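News > Standards and Practice > Data Collection

Brornerdale publishes revised practice note for hand-held gripper recording

November 9, 2024

Brornerdale has issued the second edition of its practice note on recording manipulation demonstrations with hand-held grippers. The note applies to all sites that supply recordings to the company, including the Castden and Kuson rooms, and replaces the edition in use until October.

The main change concerns articulated furniture: cabinets, drawers and hinged lids. Under the first edition an operator could begin a recording with the gripper already on the handle. The revised text requires each recording to begin with the fingers open and clear of the furniture, with both finger markers in view of the gripper camera. The start position is held for 2 seconds before the approach.

"Gripper width is computed from the markers," said Eftychia Koutsoukos, who edited the note. "If one of them is hidden at the start, the first part of the width track is an estimate, and the error carries into the contact phase."

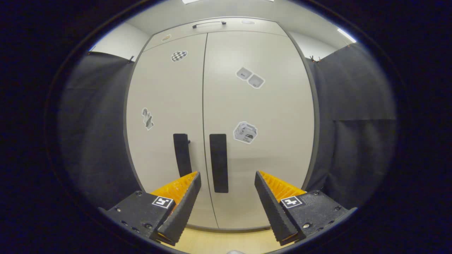 Two-door cabinets have a section to themselves. The operator states before recording which door is to be opened and does not change doors partway through. A recording in which the finger pads slip off the handle is kept and labeled as a slip, provided the operator completes the opening within the same recording. Pulling a door by its edge is permitted only where the task sheet calls for it.

The section on surroundings is shorter than in the draft. Plain door fronts gave poor camera tracking in trials at Castden, and the note now allows printed stickers to be applied to large uniform surfaces. They must be flat, fully adhered and clear of handles and seams. Sticker positions are fixed for the length of a session and entered in the session sheet. Curtains used to enclose a work area are to be clipped so that they do not move when a door swings past them.

Vaughn Doucet, who runs the Kuson room, objected to the sticker provision during review. His written comment argued that a model trained on marked cabinets may come to depend on the marks. The final text partly adopts his position — each batch of 300 recordings must include 17 made on unmarked furniture, reported separately.

Lighting requirements are unchanged. Ceiling lights stay on at a constant level throughout a session, and exposure is locked after the operator takes the start position.

Imani Nakamura will handle questions on the labeling rules. Sites may finish batches already open under the first edition, but new batches follow the revised text. A separate annex on drawers with soft-close runners is in preparation under Eino Lehtinen and will be circulated to the sites for comment before it is adopted.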